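Chapter 6
Pegs, Plates and Holes: Putting Small Parts Together

If you have ever helped a child with a shape sorter, you already know a good deal of what this chapter has to say. A peg goes into a hole, a block goes into a slot, and the whole business seems far too simple to fill a chapter – until you try to do it well 300 times in a row!
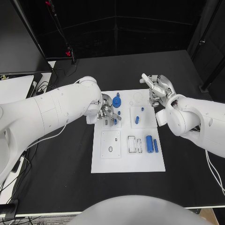
We shall begin, as we did with hinges in Chapter 5, by laying everything out before joining anything. Learners at the Wiltus workshop are always itching to get started, and we do sympathise, but a few minutes spent looking at the shape of each opening will save you a great deal of fumbling later on. Is it round or oval? Which way up does the part need to be held?

Once you are happy with your layout, take up a single peg and bring it over the board slowly, keeping it as upright as you can.
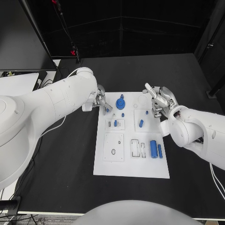
Fit, which takes up most of section 6.2, is the difference in size between a peg and its hole. A loose fit forgives a careless hand, while a close one will jam at the slightest tilt. Keep your Gikel notebook beside you as you read – there are sketches to make on nearly every page.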